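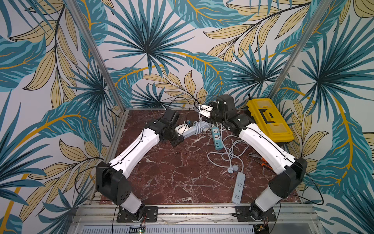 ホーム　このブログについて　過去の記事　お問い合わせ

キーワードを入力して検索

銀行の支店がなくなる、という封筒が届いたのは3月に入ってすぐでした。ハンガリーに住んでもう長いのに、こういう紙の手紙はいまだに辞書なしでは読めません。しかも法律っぽい言い回しがびっしりで、一段落が一文、みたいなやつです。コーヒーを淹れて、腹をくくって読みました。

うちの近所の Dudás 通りにある Minance 銀行の支店が、夏の前に閉まるそうです。口座は「自動的に」別の支店へ移されて、番号もカードもそのまま。ただし貸金庫を借りている人と、紙の通帳を使っている人は自分で手続きに来てください、とのこと。で、わたし、その両方なんですよね……。

通帳なんてまだ使ってるの?と言われそうですが、使ってます。最初に口座を作ったとき、窓口の人に勧められるまま作った定期預金の通帳で、残高はたいしたことないんです。でも開くと、引っ越してきたばかりのころの入金がちゃんと並んでいて、ああこの月は家賃が苦しかったな、とか思い出すわけです。アプリの履歴だとこうはいかない。スクロールしても2年前までしか出てこないし。

それで、さっそく支店に行ってきました。朝の9時に着いたら、もう外まで列!同じ封筒を手に持った人ばかりで、なんだか同窓会みたいな雰囲気でした。前に並んでいたおばあさんは、年金を現金で受け取っているから次からはバスに乗らないといけない、と怒っていて、後ろの男の人は、だから早く全部ネットにすればいいんだ、と言って、そのままちょっとした討論会に。わたしは語彙が足りないので、ひたすらうなずく係です。両方にうなずいてしまったので、どっちの味方なんだと思われたかも。

窓口の担当は Ákos Fekete さんという人で、名札を見て覚えました。とても親切なんだけど、とにかく早口。通帳のほうは、解約して普通口座に移すか、新しい支店で書き換えるかの二択だそうです。解約すると途中までの利息がちょっと減る、書き換えなら利率は今のまま。それなら書き換えでしょ、と思ったら、書き換えには本人確認の書類が3種類いるんですって。パスポートと住所カードはあるけれど、あとひとつが税番号のカード。どこにしまったっけ。

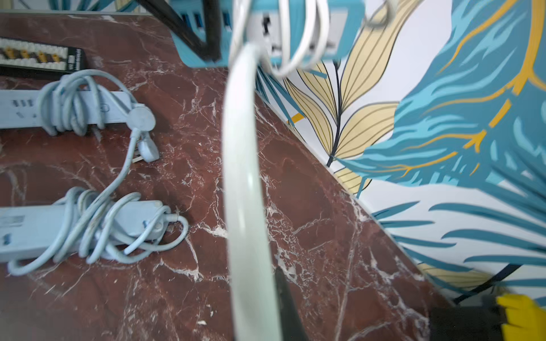

家に帰って引き出しを全部ひっくり返しました。出てきたのは期限の切れた定期券と、前のアパートの鍵と、なぜか日本の信用金庫でもらったティッシュ。税番号のカードは、夜になってから料理本の間で見つかりました。しおりにしていたらしいです。煮込みのページでした。過去のわたし、頼むよ。

さて、もうひとつの貸金庫。こっちのほうがややこしいんです。移転先として案内された Alus 地区の支店には貸金庫室がなくて、いちばん近いのは川向こうの Tuvivia 広場の支店。しかも今より小さい箱しか空いていなくて、年間の料金は上がる。小さくなるのに上がる!ここは Fekete さんも気まずそうに書類の角をそろえていました。

そもそも何を預けているかというと、祖母の指輪と、結婚のときの書類の原本と、日本の家族から預かった封筒くらい。箱の中はすかすかで、小さくなっても困りはしないんです。でも、値上げの案内が手紙の4枚目、それも注意書きの中に入っていたのはどうなんだろう。一番大事なことは1枚目に書いてほしい。外国人だから見落としたのかと思ったら、列にいた人たちも半分くらいは知らなかったみたいだし。

このあたりのことを先月もちょっと書いたら、コメント欄でいろいろ教えてもらいました。支店の統廃合はうちの銀行だけの話ではないんですね。隣の通りの銀行も、窓口を午前だけにするらしいです。ATMは残すと言っているけれど、そのATM、よく休んでるんですよ。

貸金庫をやめて家に小さい金庫を置く、という手も考えました。ただ、家に置くと今度は家財保険のほうに申告がいるのか、とか、貴金属はいくらまで補償されるのか、とか、また別の封筒を読むことになるわけで。保険の約款は銀行の手紙よりさらに手ごわいです。夫は「指輪は君がはめておけばいい」と言います。サイズが合わないの、知ってるくせに。
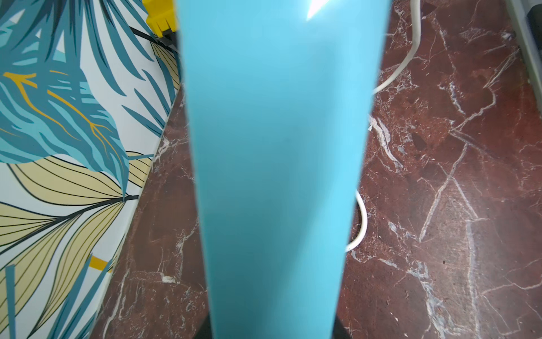 Ernő Vincze さんからは、値上げに納得がいかないなら、黙って署名せずにまず書面で問い合わせたほうがいい、というコメントをもらいました。窓口で口頭で聞いた話はあとに残らないので、手紙でもメールでもいいから返事を文字でもらっておくこと。それから、貸金庫の契約が途中で終わるなら、払い済みの料金の残りがどうなるかも一緒に聞いておくといい、とのことです。

なるほど、残りの料金!それは全然考えていませんでした。わたしは秋に一年分まとめて払っているので、夏前に閉まるなら何か月分か余るはずなんですよね。手紙を読み返しても、そこは何も書いていない(たぶん。辞書を引きながらなので自信は八割)。さっそくメールの下書きを作りました。「お尋ねいたします」のハンガリー語が丁寧すぎて、夫に見せたら裁判でも始めるのかと言われたので、少し柔らかく直しているところです。

通帳のほうは、書き換えることに決めました。古い通帳は、使えなくなった印に穴をあけて返してくれるそうなので、それはもらって帰ります。次に行くときは税番号のカードを忘れないように、もう財布に入れました。煮込みのページには、ちゃんとしたしおりを挟んであります。

返事が来たらまた書きますね。同じ銀行の貸金庫を使っている方、もう問い合わせた方がいたら、どんな返事だったか教えてください。

新しい記事をメールでお届けします。メールアドレスを入力して登録してください。

当サイトではクッキーを使用しています。　同意する　設定を変更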